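25 September 2025
Sisturo grippers, wrapper dropouts

Width signal on the left unit died again during the wrapper task. Session 3814, third dropout since we swapped the cable. The log shows the jaws going from nearly shut to fully open in one sample, staying there for 2 seconds, then coming back as if nothing had happened. Fingers don't move like that.

Kultden's reply blames "operator grip variation." I don't buy it. The same operator ran bottles in March on the old firmware and got no dropouts at all.
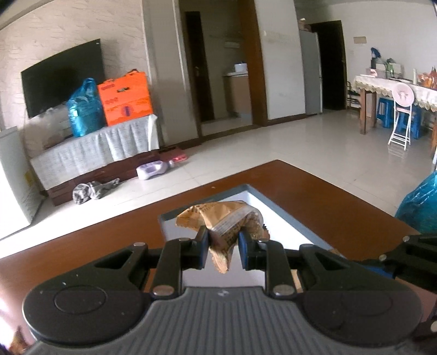
Crumpled wrapper between the fingertips, container behind it.

Chisholm build says the encoder is fine on the bench. Of course it is, the bench never twists the wrist. I wiggled the connector by hand and got 5 bad readings, all at the strain relief. Could be coincidence. Would like to see it on a second unit before anyone says "fixed."

Not deleting the session. Drultulura's filter passed it clean, which bothers me more than the fault. Raw width reads 890 at the jump and the filter smooths right over it.

To do: reseat connector, rerun with filter off, pull the older wrapper logs and check those too.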